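Home | Hire | Delivery | FAQ | Contact

Ondargate Kitchenware Hire: Frequently asked questions

What is in a breakfast table set?
A toaster, a dish rack, a utensil basket, and plates and bowls for the number of people you book for. Tables are hired separately. Food and drink are never included.

How many people can a set cater for?
The small set is for up to 17 people and the large set is for up to 56. For bigger bookings, order two sets and tell us it is one event, so that everything goes on the same van.

Can I choose the colour of the plates?
You can ask when you book. We can't promise one colour for the whole order, as plates are packed from whatever is clean that week.

Is there a toaster that does more than two slices?
Most of our toasters are two-slot models. We have a few four-slot ones, which go quickly in April. Put it in the notes on your booking and we will ring you if one is free.

How should I lay out the table?
Any way that suits you. Most customers put the toaster at the back near the socket, with the food to one side and the dish rack where people can reach it. Keep the lead away from the front edge.

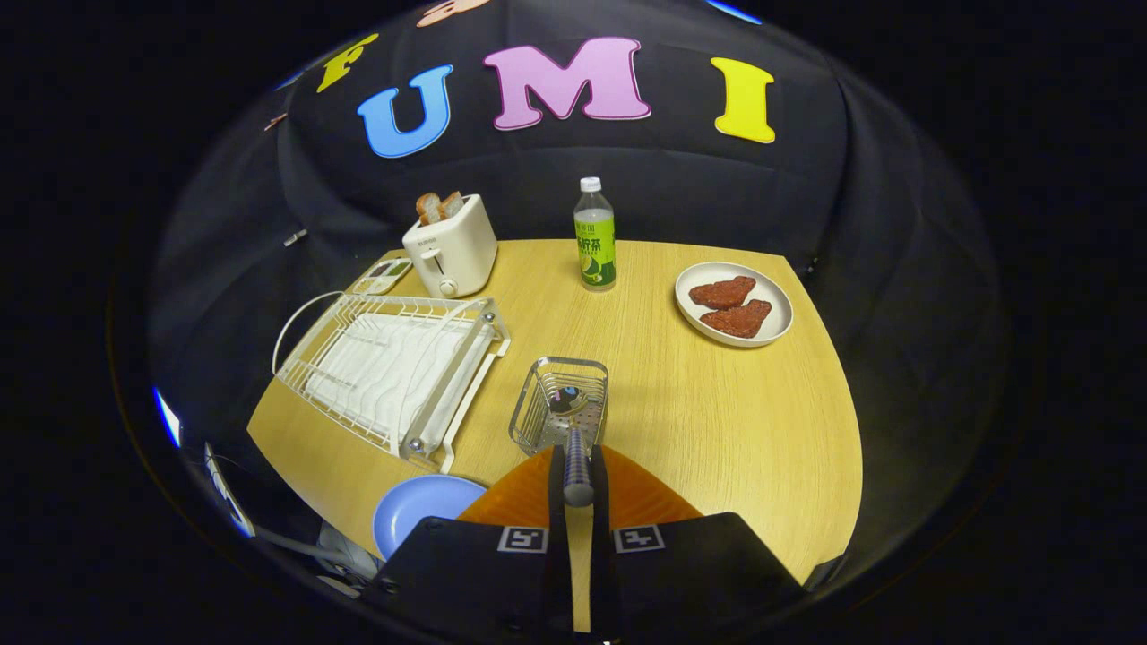 Do I have to wash everything before it goes back?
Scrape the plates and give them a rinse. We do the full wash at our Holach depot, and it is covered by the hire price.

Does the dish rack come apart?
On the Cisiner rack the tray lifts out. Tip the water away before packing it. Please don't try to bend the wires or take off the handle, and wrap the rack in the cloth it came in.

How do I clean the toaster?
Unplug it and let it cool. Shake the crumbs out over a bin, then wipe the outside with a damp cloth. Never put it in water. If it has stopped working, leave it as it is and put the red tag on the lead.

What if something gets broken?
Let us know when we collect. One broken plate per booking is not charged. After that we charge the replacement price on your hire sheet.

When do you deliver?
Weekdays between 8am and 4pm, and Saturday mornings. Delivery is free on orders over £100. Collection is from the same address unless you have arranged something else with us.

Can I pick up the set myself?
Yes, from the Holach depot. Quote your booking number, and bring someone to help you lift if you have ordered the large set.

Related pages
Amoah folding tables: sizes and prices
Packing plates for return
Cisiner dish rack, item 2205
Hire terms and deposits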